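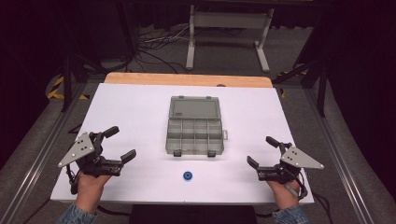

Compartment box, lid open, with one small blue item lying in front of it.

Randesside Community Help > Home and Workroom > Storage

Choosing and arranging a divided box for small items

Posted by Correa, 19 December 2025

I should be grateful for advice on the use of a divided plastic box of the kind sold for fishing tackle or small parts. It is translucent grey, with a hinged lid that folds back flat, two dark catches along the front and a number of small compartments. All of the compartments are empty at present.

The box is intended for the sewing and repair cupboard at our hall in Goltham, which is used by several groups. The cupboard holds thread, bobbins, press studs, hooks, spare buttons and a quantity of small screws for the folding chairs. These have been kept in biscuit tins since June, and members find it difficult to locate what they require. The last stock sheet recorded 1,551 buttons alone, and it is accepted that these will not all go into one box.

I would ask the following. Should the compartments be allotted by type of item or by the group that uses them? Is it advisable to mix metal items with thread? Finally, should labels be fixed to the lid or to the compartments themselves?

Replies to this topic

Posted by Nerkska Haberdashery Desk

The compartments should be allotted by type. Where a box is divided by group, the same item will be found in several places and will be reordered without need. Our own store changed from one method to the other when it held 689 lines, and the change took the greater part of a week.

Before anything is put away, the box should be opened fully on a clear, pale surface with the lid laid back. Small items that fall are then easily seen.
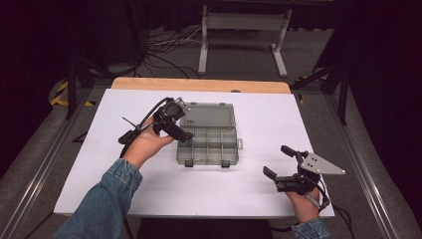
The longer compartment at one end should be reserved for items that will not lie in a small cell, such as packets of needles, a tape measure or a short pair of scissors. The small cells should be given to bobbins and fastenings, one kind to each. It is recommended that two or three cells be left unallotted, as further kinds of item will certainly be handed in.

Metal items and thread may share a box provided that they do not share a cell. Please check, however, that the dividing walls meet the lid when it is closed. In some boxes there is a slight gap, and press studs will travel through it if the box is carried on its side. A piece of thin felt cut to the size of the lid will prevent this.

With regard to labels, we advise a single plan of the box, drawn on card and kept inside the cupboard door. Labels on the floor of a cell are hidden as soon as the cell is filled. Labels on the lid are satisfactory for as long as the lid is closed, but they are no longer above the correct cells once it is folded back.

The buttons should be kept separately. A tray or drawer intended for 2,000 pieces would be suitable, sorted by colour first and size second.

Posted by Hallkeeper2000

We just use jam jars. You can see what is in them and they cost nothing.

Posted by Correa

Thank you for both replies. The box will be arranged by type and a plan placed inside the door. Jars were considered, but the shelf is too shallow to take them. I should add that the chair screws are of two lengths and the shorter is required far more often. Would it be acceptable to place these at the front of the box, nearest the catches?

Posted by Nerkska Haberdashery Desk

Yes, that would be acceptable. Please mark the length of the screws on the plan, and keep the two kinds at least one cell apart.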